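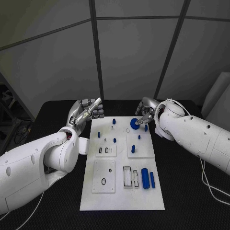 Peg board on the black table, blue disc at upper right

Assembly Boards – Gallery

The boards on this page belong to the Prulard set, which we put together in January for the bench course in small-part assembly. The course runs on Saturday mornings and has room for 20 people. Most of the work is done on a plain white panel with blue parts, so that a part left in the wrong place is easy to spot from across the room.

The white board
A rectangular panel with a slightly speckled surface, used with the long side running front to back. It sits in the middle of the table with space left on all sides for trays and hands. Agnese Koppel drew the layout and Ghislain Zacharias cut the first panel.

Small pegs
Five blue pegs stand directly on the board. They are spread out on purpose – one near the top center, one to the left, one in the middle and two on the right side. Beginners start with these.

Square plate
A raised white plate on the right side of the board, with a slightly taller blue peg upright on it. The extra height changes how you have to bring your hand in, and people tend to knock the neighboring peg the first few times.

Disc
The blue disc lies flat near the upper right of the board. Isabelle Ross teaches this part of the course and asks everyone to try it with two fingers before using the whole hand.

Ring outline
A thin dark ring is marked on the board between the top peg and the disc.

Metal pins
Two tiny pins sit in small holes, one just below the top peg and one left of the central peg. They are the easiest parts to lose. Kendra Landry keeps spares in a jar by the sign-in sheet. Please put any strays back in the jar and not in your pocket.

Borrowing a board
Boards can be borrowed between sessions. Ask Jade Paquette for the sign-out book and write down the board number. The deposit is $20 – returned when the board comes back with all its parts. Wipe the panel with a dry cloth only. Cleaner leaves a film on the surface and the pegs start to slide.

Next gallery: Grirel trays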